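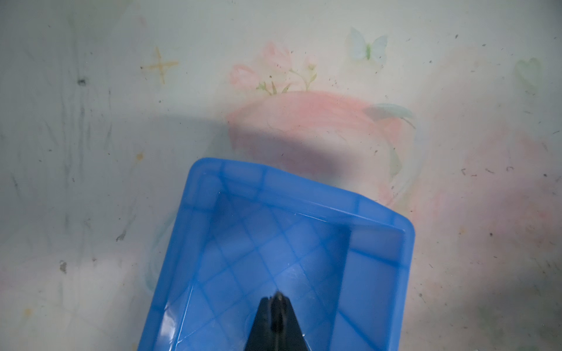 Blue tray, ribbed floor.

July, cold brew log, batch 6

Grumell coarse, 50 g to 700 ml tap water, lid on, left on the shelf overnight. Strained through paper at 7 a.m. Took nearly 70 minutes to drip through, far too slow. Grind still has a lot of dust in it.

Taste: heavy, a bit woody, fine with milk. Innes Crichton thought it was flat and liked the Irerwood from last week better. I don't agree — the Irerwood was sour by the second day.

Put a little aside to try again tomorrow, straight from the fridge.

Yerba from Etim came in. Tried it cold with the same water. Grassy, no bitterness until the bottom of the glass.

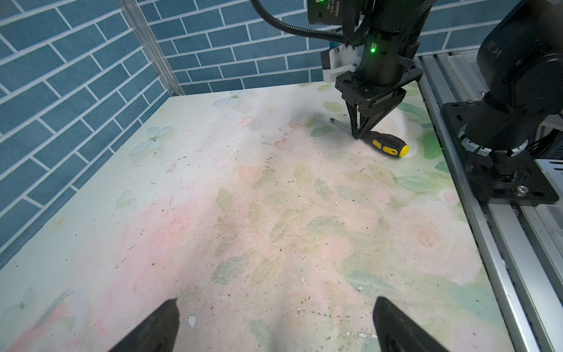
Next batch

Same beans, one step coarser. Cloth filter first, then paper. Ask Fukumeo for the price on the larger bag.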